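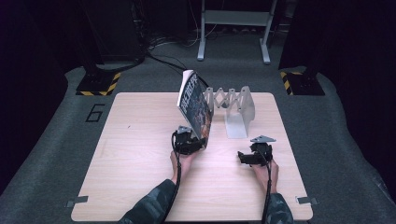 Figure 6. A paperback held upright at the front of an expanding metal book holder on the light wooden table.

4.2 Shelving without a shelf: the expanding holder

Of all the ways people keep books upright at home, the expanding metal holder is perhaps the one we came to enjoy most. It has no back and no fixed width, and it asks its owner to decide, every time a book goes in or comes out, how much room the row should have. In our household survey, carried out in Belby and Clirton and completed in August, we logged 3604 separate acts of putting a book away, and 70 of these involved a holder of this kind. That is a small share, we admit, but the episodes were so rich in little adjustments that we felt they deserved a section of their own.

The holder in Figure 6 has crisscrossing gray bars that run out sideways from an upright stand of bent metal, and the stand rests on a flat base plate. People in the survey who owned a similar model tended to treat the stand as the fixed end of the row and to work outward from it – much as one would start from the side wall of a bookcase. A single paperback is the hardest case. With no neighbors to lean on, it tips easily, and the tilt of the book in the figure will look familiar to anyone who has tried to start a new row with a soft-covered volume.

We also paid attention to where the book is held. The lower edge is a natural place to grip when the title needs to stay in view, and in the figure the large white lettering remains clear of the grip. Survey participants in Clirton often spoke of wanting to see the title right up to the moment of letting go, and 14 of them told us they would turn a book around in midair if it was facing the wrong way. Hardcovers were more often carried by the spine, a habit we discuss at greater length under the Hodthorpe interviews.

Following the coding scheme set out in the Shek pilot, we treat placing and straightening as two separate steps, even when they run together so smoothly that it seems a little fussy to pull them apart. Leaving out the entries in which no straightening step could be identified gives 3371 acts of putting away, and these form the basis for the comparison of open holders and closed shelves in Section 4.3.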